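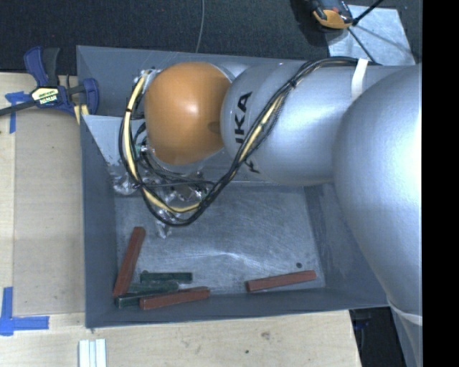 Drirkmont is a bin-picking dataset recorded on a secondhand industrial arm in a shared workshop. It covers one task family: picking elongated blocks out of a metal bin and setting them down again. The blocks come in two colors, reddish brown and dark green, and lie on the bin floor in mixed orientations, some bunched together and some on their own. The bin is clamped at its left edge and the table is marked with blue tape. If you rebuild the cell, copy both before calibrating.

Contents

2000 episodes, split into 2 folders:
bondach_train: 1600 episodes
bondach_val: 400 episodes

Each episode holds joint positions, gripper state, a color video from a fixed camera and a plain text label (success, drop, miss, abort). Joint angles are in radians. Timestamps are in milliseconds from episode start.

Loading

Run kulkarni_read.py with the path to an episode folder. It returns arrays and needs only numpy. Video is decoded separately.

Known issues

The cable loop at the wrist hides the gripper in many poses. Do not rely on the fixed camera for contact timing; use gripper state.
Bin floor reflections change with the time of day. Episodes recorded after 4 pm are tagged low_light.
Aborted episodes recorded in March have no gripper state.

License

CC BY 4.0. Cite as Nirkelance workshop, Drirkmont v2.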